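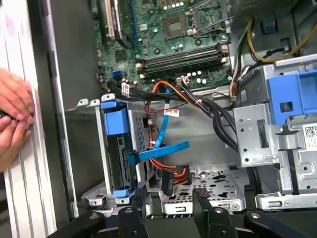 Desktop computer with the side open, showing the motherboard and the empty CPU socket.

Lonalden Parts Names

A word list for people who sort, price and resell used computer parts. It matches the names sellers write in their listings to one plain name per part.

Version: 9
Last changed: 7th September
Rows: 3667
Part groups: 36

What is in it

The main file is parts.csv, one row per listing name. Columns are:

listing_name — the text as the seller typed it, spelling mistakes kept
plain_name — the name we settled on
group — one of the part groups in groups.csv
source — Wademach or Prukadik
checked — yes or no

"Mobo", "main board" and "mother bord" all map to motherboard. "Proc" and "chip (cpu)" map to processor. "Card" with no other word is left blank in plain_name.

Where it came from

Most rows come from old sale lists at the Wademach parts counter. The rest were typed in from Prukadik paper catalogs, which use longer names and fewer short forms. Prices and seller names were removed before the lists were merged.

Known problems

Laptop parts are thin. Some 11 groups have no laptop rows at all.
Rows from Prukadik were typed by hand and the checked column is still "no" for many of them.
"Riser" is used for two different parts. Both are in the file — filter by group.
Names are English only.

Using it

The file is UTF-8 with commas and a header row. Match on lowercase text. The Tu script in the tools folder does this and writes unmatched names to missing.txt.

License

Free to use and change. Please keep the name Lonalden Parts Names in copies. Corrections go in the issue tracker, one part per issue.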